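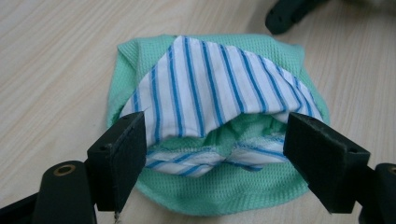
Mirela Arruda wrote to me that history comics are a dessert, and that a town should first serve the dinner. She was answering my short note in the Plikdale library newsletter, where I asked for a shelf of graphic books about our own past. Her letter was polite and I have read it several times. I still think she is mistaken, and I would like to explain why.

I came to Plikdale as an adult, with school English and a large dictionary. In my first winter I borrowed the official town history. It has 297 pages, and I finished perhaps a third of them. The sentences were long and full of names of mill owners. I learned when the bridge was paid for and by whom. I did not learn what the people who walked over it were carrying, or what they wore on their feet.

Then a neighbor lent me a thin comic about the flood at Nindodby, drawn by a local artist who signs only as Priedītis. It had 125 pages and I read it in one evening. On one page a woman hands a clock through an upstairs window to a boy in a boat. There are no words on this page. I understood it completely, and the next morning I went to the library and asked for the flood in the newspapers.

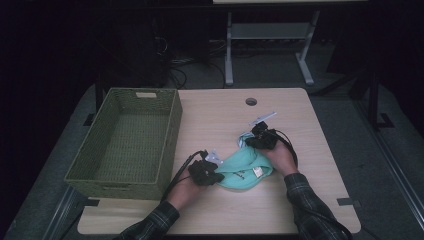
So the comic sent me back to the serious books, the same ones which had defeated me before. I suppose this happens to more readers than the critics believe. A drawing must decide things that a historian may leave open: how high the water stood at the door, whether the boy was afraid. Mirela Arruda calls this guessing. I agree that it is guessing, and I would ask every artist to put notes at the back, as Priedītis did, with seven pages of sources in small print. But the official history also guesses. It guesses that the mill owners were the ones worth writing about.
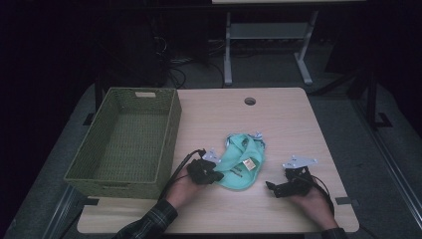
Money is the other objection. The library has 930 dollars left for new books this year, and it was said at the last meeting that comics fall apart quickly and must be bought again. Some of them do. A history of ordinary people needs to look closely at small things all the same, and drawing is very good for this. Take a crumpled green cloth with a little beige and brown label sewn on it. In a written history it would get half a line, if it got anything, but an artist has to draw the folds and the label too, and then the reader begins to ask who sewed it and where it was sold. I would pay for a book that makes people ask such questions, even if the cover comes off after some years.

The Pustham library already has a shelf of this kind, next to the regular history and not in the children's room. I find the place important. When Priedītis gives a talk there in August, I will take the bus, and I have invited Mirela Arruda to come with me. She has not answered yet.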